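4.3 Preparing the Table for Garment Work

Read section 4.2 (Emergency Stop) first. These steps apply to every two-arm station at the Bronville site.

1. Lay the black cloth over the tabletop and smooth it by hand.

2. Clamp the cloth to the table. Pull on each clamp — it should not slide.

3. Check that no cable hangs where an arm will travel.

4. Put down one garment. It does not need to be flat.

5. Step back behind the floor line before you enable the arms.

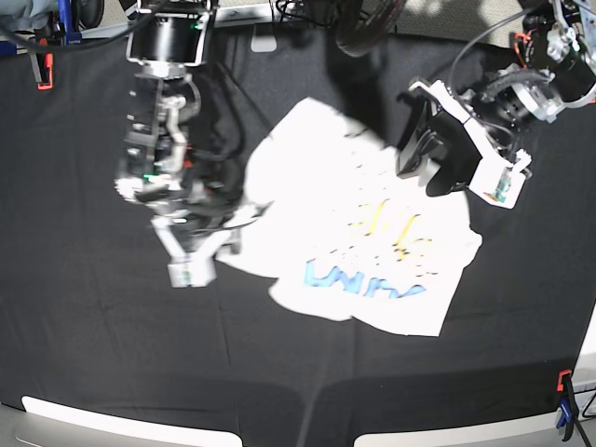

Figure 4-3. Both arms over a T-shirt on the clamped cloth.

CAUTION: Keep hands off the cloth while the arms are enabled. If a shirt slips or bunches up, press Stop and wait for the arms to hold still before you reach in.

6. Open the wrist camera view and check the contrast between garment and cloth. Clean the lens if edges look soft. 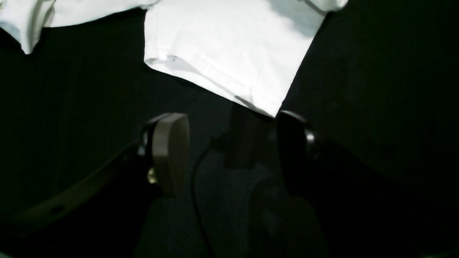

7. Inspect the finger pads on all grippers. Replace any pad that is torn or loose, and tighten the bracket screws by hand only.

8. Enter the station number and your initials in the log.

NOTE: Pads are stocked under part number 213. Limach stations use part number 183; the two do not interchange.

Report damaged cables to Hryhorii Vasylenko before the next run. Do not tape them.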